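Section 4. Setting up the Werinard hand-held gripper for cloth work

Revised May 29, 2019, by Lenka Kubíček, with corrections from Idrisa Ndung'u

Read this section before the quick-start card. The card promises a "ready in minutes" setup and reliable pick-up of "any household textile." We have used the gripper long enough to doubt both claims. The steps below are the ones we follow in our own shop, and where they differ from the card, follow these.

4.1 Before you start

You need the gripper, the battery pack, the Plarwood recording software on a laptop, and a bed or table with a fitted cover. A bare mattress is a poor choice. The finger tips drag on quilting and the jaw reports a grip when it has only caught a seam.

The card says no calibration is needed out of the box. Of the units we bought, we have yet to see one where that was true.

CAUTION: Keep fingers and loose sleeves clear of the finger joints when the jaw closes. The guard sold as an accessory does not cover them.

4.2 Checking the jaw

1. Hold the gripper with the power off and open the jaw fully. Both fingers should move by the same amount. If one lags, stop and see section 9.

2. Look at the pads. They should sit flush on the inner faces of the fingers, with no lifted corners. Wipe them with a dry cloth. Alcohol wipes are approved on the card, but ours left a haze and the pads slipped more afterward.

3. Close the jaw by hand until the tips meet. A gap of up to 2 mm is within the maker's limits. We don't think it should be. Thin cotton slides straight through a gap that size, so adjust the stop screw until you can't see light.

4. Switch on and run 14 open-and-close cycles from the software. Listen for clicking. Werinard support calls this "bedding in." If it is still there on the last cycle, send the unit back.

4.3 Preparing the cloth

5. Smooth the cover on the bed and lay one cloth flat on it. Other fabrics may stay on the bed, but push them back toward the headboard so the near edge of your cloth is clear.

6. Choose a cloth that stands out from the cover. The brochure claims that color makes no difference to the tracking. Dong-geon So tried white on white for us and lost the track again and again.

NOTE: Bold prints are fine. Fine stripes are less so.

4.4 Making the approach

7. Start the recording, then wait for the tone before you move.

8. Bring the gripper in low over the cover, jaw open, with the tips pointing at the near edge of the cloth. Go slowly. The brochure talks up "natural human speed," but at that speed the picture smears, and a smeared stretch is no use for judging where the edge was.

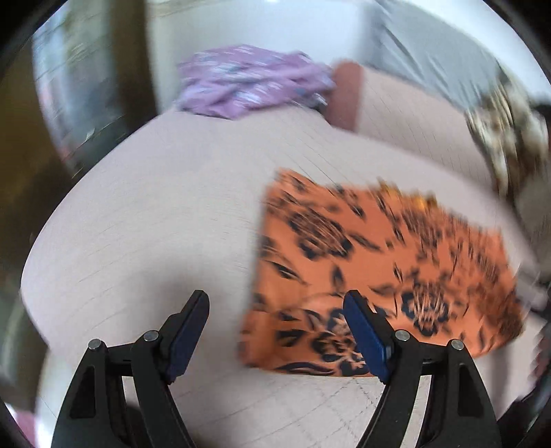
9. Stop with the tips just short of the edge or just over it. Press down lightly, close the jaw, and hold until the software shows a steady grip value.

10. Lift straight up. If the cloth drops, leave it where it lands, stop the recording and mark the attempt as failed. The software will offer to discard it. Decline, or your success rate will look as good as the one in the brochure.

4.5 Storage

The internal memory is listed at 800 clips. We have never reached that figure before the low-memory warning, so copy your files to the laptop at the end of every session.

4.6 If the track is lost

Return to the start position and wait for the tone again. Mirrors and glass doors near the bed are worth covering if it keeps happening. The Gokberg update is supposed to cure this in October. Until we have tested it, assume it won't.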